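Unit 6: Assessing a packaged two-arm simulation kit
Course notes, module on service robotics. Prepared by Shona Buchanan.

6.1 Scope

The kit under review is the Stivitz teaching bundle, supplied by Brolomow. It consists of a robot model with two arms, a set of furnished indoor rooms, a joint-level control interface and a logging tool. No hardware is supplied. Read these notes together with the licence summary on the module page, and install the kit before the August practical.

The point of the unit is to judge whether the bundle is fit for a stated purpose. Whether it is pleasant to use comes second, although marks are available for comments on the documentation if they are specific.

6.2 What is supplied

The base licence covers 20 rooms and 30 seats. Furniture in the rooms can be moved or removed through the scene file; walls and doors cannot. Objects intended for grasping carry a mass and a friction value. Background objects carry a collision shape only, and the gripper will stop against them but cannot lift them.

The manual runs to 110 pages. Sections on installation and joint limits are adequate. The section on contact settings is thin, and two of its tables use different units for the same quantity. Check the header of each table before copying values into a configuration file.

6.3 View and arm pose

The default view is attached to the robot and looks out over the top of the body. It moves when the base moves. A wide field of view is set on installation, so straight edges near the robot run at steep angles and near objects take up a large share of the picture. Distances should be read from the log and never judged by eye.

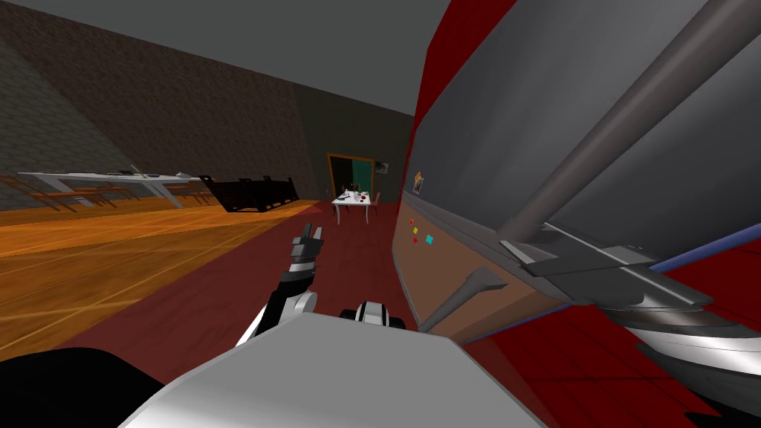 Each arm is commanded separately. A raised gripper is a valid resting pose for the planner, but it alters the clearance envelope of the robot, and the planner does not warn the user when the base is then driven past tall furniture. Set the clearance margin by hand before any base motion. The setting is lost when a room is reloaded.

6.4 Comparison with the Haren package

Haren offers a similar bundle with fewer rooms and a better contact model. Its log format is plain text, and files can be opened without the supplier's viewer. The Stivitz logs need the viewer or a converter. We use the Ekström converter, which handled all 459 log files from the previous practical but drops the gripper force column unless the full export option is set.

6.5 Points for the written review

State the task first. A review with no stated task will not be marked above a pass.

Report the version number, the room used and any changed settings. Separate faults in the software from faults in the manual. Where a result depends on contact, repeat the run with the time step halved and report both outcomes.

Cost should be given per seat and per year. Include the converter licence.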